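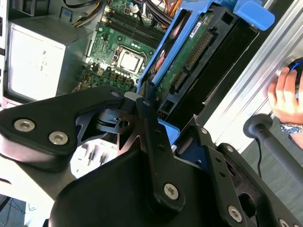

Ticket 799 – Tranddale records office
Desktop tower does not detect its hard drive
Category: Hardware, storage
Status: Open, awaiting part
Site: Indcombe service bench

Reported problem
The tower stops at startup with a message that no boot device is present. The office reports that the fault began in May, after the unit was moved between floors. The Tillero scheduling software is installed on this machine only.

Entry 1 – 9:30 a.m.
The side cover was taken off and the power supply connections were checked. Memory was reseated. The startup message did not change.

Entry 2 – 10:15 a.m.
The drive was tested in a known good chassis in order to separate a drive fault from a cable fault.

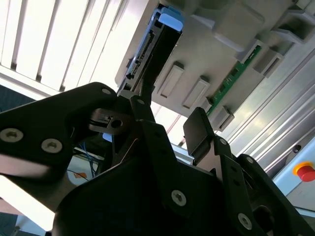 Does the office need to restore its files from backup?
A restore is not required at this time. The drive was read in full in the second chassis, and a copy has been stored under reference 722.

Entry 3 – 11:40 a.m.
Contacts and tray were inspected before the drive was returned to the tower. The drive is a 3.5-inch unit in a light blue plastic tray, with its green circuit board exposed on the underside.

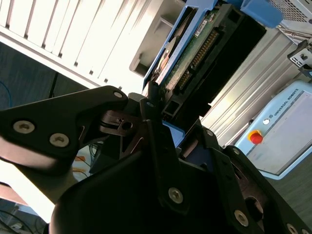 The contacts showed no damage that would explain the fault, and the tray was accepted for further use. Attention then passed to the data cable, which lost its connection whenever it was flexed near the plug. A replacement has been requested from Wihongi under part number 400.

Entry 4 – 1:20 p.m.
Staff handling this unit are asked to hold the drive by its tray and to keep fingers off the gold connector pins. Power must remain disconnected for 30 seconds before any cable is removed.

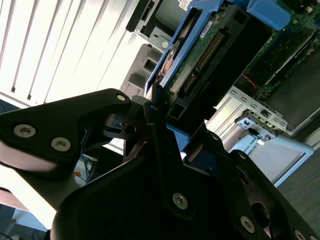 Remaining actions
Fit the new data cable on arrival.
Start the tower twice from a full shutdown and record the result.
Confirm with the records office that Tillero opens normally – the ticket may then be closed.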